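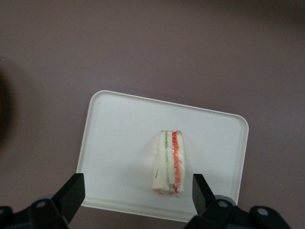 Barnurside gets its first house rules for food-handling robots

Nov 6, 2019

So I spent most of my morning reading a rulebook about sandwiches, and I had a much better time than I expected!

The Barnurside food hall has put out its rules for robots that pick up packed food, and every stall and supplier in the building has to follow them by May. I've been writing about this place for a while now (mostly complaining about the parking, sorry) and this is the first time I've seen the managers write down what a machine may and may not do near somebody's lunch.

The whole thing is short. Robots can only handle food that is fully wrapped or lidded. The wrap has to be checked before the pick and again after it, and if the film is torn or has come open, the item goes in the bin, no second tries. Each item gets 2 attempts at most – after that a person steps in. I like that one a lot, having once watched a machine at another place chase a muffin across a counter until it was basically crumbs.

Then there's the part on grip, which I figured would put me to sleep. Soft stuff like a sandwich wedge has to be held by the sides, never squeezed from the top, and the fingers must stop and open if the force goes over the limit set for that product. Who sets the limit? The stall does, by testing it on its own food, and it has to write the number down and keep it where an inspector can find it. A new bread or a thicker filling means a new test. One stall owner I talked to groaned about that. She changes her menu every couple of weeks and I can see her point.

The rules were written by Derek Wainwright, who runs safety for the hall, together with people from Carnel, the company that sets up the picking arms, and Drelo, which does the packing for several of the stalls. Wainwright told me they went through 831 picks from the trial line before settling on the wording. "I wanted something a kid on a first shift could read standing up," he said. It fits on 3 pages, so I'd say he got pretty close.

Cleaning takes up most of the last page. Fingers get wiped between product types and fully washed at the end of a shift, and trays are swapped whenever there's a spill. Anything with nuts stays on its own line, full stop. There's also a line saying the stop button must be within arm's reach of whoever is on duty, and that you can't hang an apron over it (I have a feeling there's a story there, but Wainwright only laughed).

What I missed was anything on labels. If a sticker ends up wrinkled or hidden when the sandwich is set down, I can't read what's in it, and for people with allergies that's a big deal. I asked, and Wainwright said labels are on the list for the next version. I'll be bugging him about it.

The Bainbridge hall across the river is looking at the same text and may use it as is. It serves roughly 3,000 lunches on a busy day, so that would be a much tougher test than ours.

Printed copies are at the front desk. Stalls can send in comments until the end of the month, and customers can too – there's a box next to the napkins.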